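Home | Guides | Arm builds | Parts | Forum
Shares 49 | Comments 21

Pilleo bench guide, section 4: Cable run and first pick

Do this section after the arm is bolted down and the Charpentier gripper answers to open and close. Leave the speed at the lowest setting throughout.

1. Switch off at the wall. Lead the gripper cable back from the wrist in one wide loop. Do not tape it flat to the arm.

2. Turn the wrist by hand through its full travel. If the cable pulls tight at any point, let out more slack and try again.

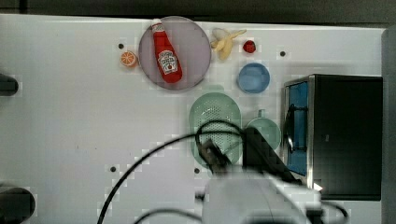

3. Fix the cable at the base with 2 clips. Leave them loose until step 5 is done, then tighten.

CAUTION: Keep fingers off the table whenever the power is on. The Brokov controller may move the arm a little when it starts.

4. Switch on and wait for the start-up check to finish. Jog the gripper over the item you want to pick and stop above it.
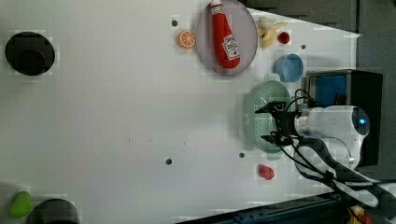 Fig. 4.2 Gripper stopped above the colander.

5. Lower in small steps. Stop when the fingertips are level with the rim, then close slowly. If the item slides, open, raise and line up again.

Note: Begin with light things that will not break. Toy food and plastic kitchenware are suitable.

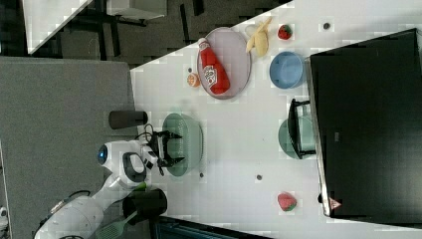

Can I use a longer gripper cable than the one in the kit?
Use one up to 2 metres. With anything longer the Sukivard adapter may drop the signal, and the gripper will stay in its last position.

6. Raise the arm, move it to the drop point and open the gripper. Save both positions under separate names.

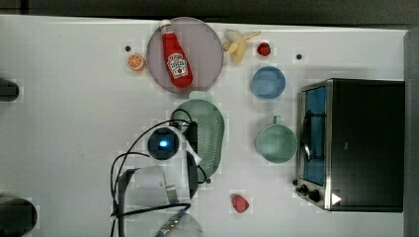
7. Run the saved pick 4 times without touching the settings. Keep one hand by the stop button. If the cable catches on anything, stop and go back to step 1.

8. Switch off and tighten the base clips. Speed settings are in section 5.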